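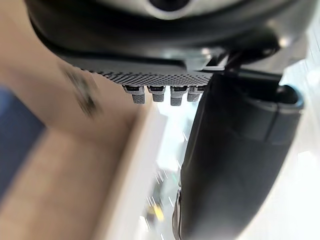 Figure 1. Fine diamond or dotted pattern on a slanting strip, with four gray pins below.

3.2 Everyday words for surfaces

We were happily surprised by how freely the Dristevdale speakers talked about touch. Nearly 50 of them sent us word lists in July, and many added long notes in the margins

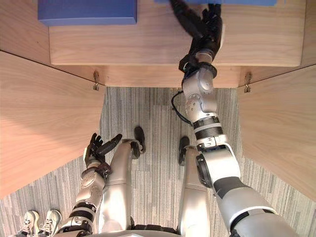 about what their grandparents used to say. "Rough" came up everywhere, of course, but so did 12 older words – some shared with Meltwood, some not.

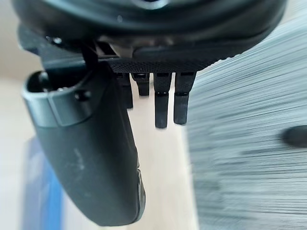
Figure 2. Crosshatched texture on a flat black plate.

Words for patterned surfaces were harder to sort, and we went back and forth over them for a good while.
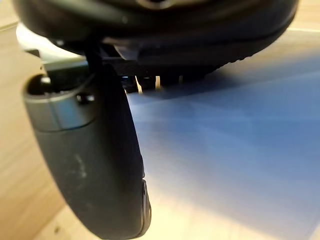 Shape words follow a path of their own, and we treat them gently here. A speaker may well call a long, dark finger like the one hanging from the rounded housing "bent," "hooked" or "bowed," and we kept all of these as separate entries.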